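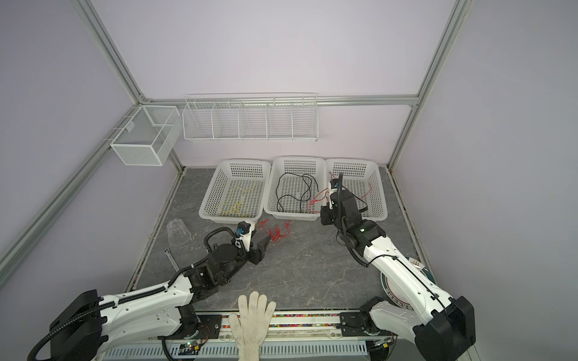 Skistel wire sorting cell: monthly walk-round, August

Site: Clunenska, back workshop
Done by: day shift lead, with tea

Marked OK, Fix or Ask. Comments are mine and may be read aloud at the handover, as last time.

1. Arm bases tight, no play when pushed by hand
OK. Left one creaks. It creaked in July as well and the bolts are fine, so I'm writing it down again and leaving it alone.

2. Cable conduit on both arms, no splits or rubbing
OK on the right. Fix on the left, slight scuffing near the elbow. Derico have been told and have sent us a ticket number.

3. Gripper jaws clean and closing square
OK. Wiped both. Jaws now go on the weekly wipe list, between the kettle and the door handles.

4. Gripper cameras clean
OK. Please use the lens cloths. Somebody's sleeve is not a lens cloth.

5. Baskets in order: yellow left, black middle, red right
OK. I know we could all sort wire in our sleep, and on nights some of us did. The arms can't cope with the baskets being swapped round for a laugh. It cost us 17 minutes.

6. Table clear of anything that isn't the job
Fix. Cup on its side, wrench over by the left arm, plate with the green rim on the right. If Aliyu want these left in as practice objects they need to go on the list by the door. If they don't, put them away.

7. Gloves and hands
Ask. The procedure says hands out while the arms are live. The procedure also says the operator frees snagged wire "promptly". I've asked Skistel which one they would like. Until we hear, stop the cell first, then reach in, gloves on. The knit ones are all right for loose wire but they do catch on cut ends, so check the fingertips.

8. Stop button tested from both sides
OK. Stopped at once, both goes. Six people on the shift, 6 signatures on the training sheet, which is a first.

9. Frame and rails, no loose fixings
OK. One cap missing from a rail end. It'll be under the bench with the others.

10. Noise and lighting
OK. Quieter than the old bench by a long way. Two of us have brought the radio back in, at a level I'm prepared to call reasonable.

11. Operator comfort
Ask. Wrists are much better, everyone says so. Backs and eyes less so. We used to stand and sort, and now we stand and watch sorting, with a lot of leaning in when a tangle turns up. A stool at the right height would do it. I asked for one in spring. The arms got new feet in that time.

12. Job rotation
Fix. Should be no more than 73 minutes on watch before swapping (don't ask me, it came out of a spreadsheet). In practice people stay on until their break. I'll put a timer up.

Still open: 2, 6, 7, 11, 12. Item 9 if anyone finds the cap.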